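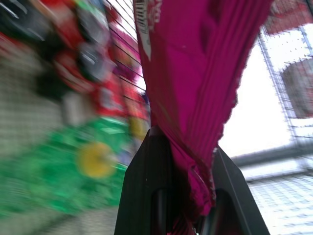

The magenta one, up close, with the red packages on the display to the left.

Tultatine Neighborhood Shop, minutes of the monthly get-together
24 Sep 2018, in the back office, started at 7 in the evening

Taken down by me, Kumiko Yagi, because I had the only pen that worked. Shigeru Onishi ran the meeting. Everybody else signed the sheet, which is in the blue folder if you want to know who ate the last of the rice crackers.

Last month's minutes

Read out by Shigeru, a bit fast. One fix: the new door mat was bought from Caneck, and I had written Clivero. Clivero is where the bags come from. Sorry! Approved with that change.

The hanging display

This took up most of the evening, so bear with me. We all squeezed out into the shop to look at the wall where the packaged stuff hangs, and everyone had an opinion. I started by saying I like how bright it is. You come in from a gray street and there's all that color on the wall, and I think people slow down for it. Shigeru agreed about the color but said it's too much red in one place, and that customers keep asking him for things that are hanging right in front of them. He'd like the reds broken up a little. I said I'd rather keep them together so they make one big patch you can spot from the door. We went back and forth on that for a while (longer than I'm going to write down).

What we settled on: the reds stay as a group for now, but the slow sellers get moved to the lower hooks and we look at it again next time. Shigeru wanted it noted that he still thinks he's right. Noted.

The hooks themselves are a pain. If you take one package off, the one behind it swings around and ends up backward, and by closing time half the wall is facing the wrong way. It was suggested that we hang fewer on each hook. I tried it over the weekend with 5 to a hook, and it was much easier to get one off without dragging its neighbors along. We'll do the whole wall like that. The extras go in the drawer under the register until there's space.

The magenta one

We passed it around the table and I have to say I love the color, that really strong pinkish purple. It's got fine little ridges all over and it crinkles up when you pinch it, then it fans out above your fingers like a skirt. Two people said it was too loud. I said loud is fine in a shop this size!

More seriously, the right edge is ragged and a bit frayed, and Shigeru asked whether we should be putting something out in that state. Some of us thought it was part of the look, some of us thought it was just a rough edge. There were also a few tiny pale specks on it near the middle. I offered to go over it with the soft brush and see if they come off, and I'll report back. Until then it stays off the display.

We also talked about handling. When it gets bunched up tight at the bottom the creases go very dark and it looks smaller than it is, so please, when you hang it, give it room to spread. I'd like it near the top where the light is better. No objections to that, apart from one person who can't reach the top, and she's welcome to the step stool.

Then the lettering. There's white printing along one edge and we got into a whole thing about whether price stickers should go over it. Agreed: no stickers on top of printing, on this or on anything else. Put them on the back, bottom corner. If there's no good spot, use a string tag from the box marked Nuchit.

Stock and money

Shigeru has put in for 12 more packs of hanging tags, which should see us through to the holidays. The bill for those and the new hooks together was $289, and I know that sounds like a lot, but the old hooks were bending and two of them had come right out of the wall in June. He has the receipt. There was a question about whether we could have bought the hooks secondhand. We could have, probably, and next time we'll ask around first.

Clivero are putting their paper bags up a little. Everyone groaned. We decided to use up what we have, offer a bag only when somebody asks, and see how far the pile goes down before we reorder.

Rearranging day

We'll do the wall on a weekday morning before opening, because on a weekend it's hopeless. I'll do the top row and Shigeru will do the reds (he promised to keep them together, I have witnesses). Anybody who can spare an hour, please come, and bring a damp cloth for the dust behind the hooks. Coffee is on me.

Odds and ends

The bell over the door is sticking again. Shigeru will oil it.

Whoever borrowed the good scissors from the register drawer, could they please find their way home? They have a bit of green tape on the handle.

Someone asked if we could turn the radio down in the mornings. We can.

Please write it in the notebook when you move stock from the drawer to the wall. A tick isn't enough, put what it was and your initials. I spent a whole afternoon on Friday trying to work out what three ticks and a smiley face meant.

Next meeting

Same room, same time next month. On the list so far: the red packages again, the specks, bags, and what to put in the window. Tell me or Shigeru if you want something added.

We finished a little after nine and Shigeru locked up.

K. Yagi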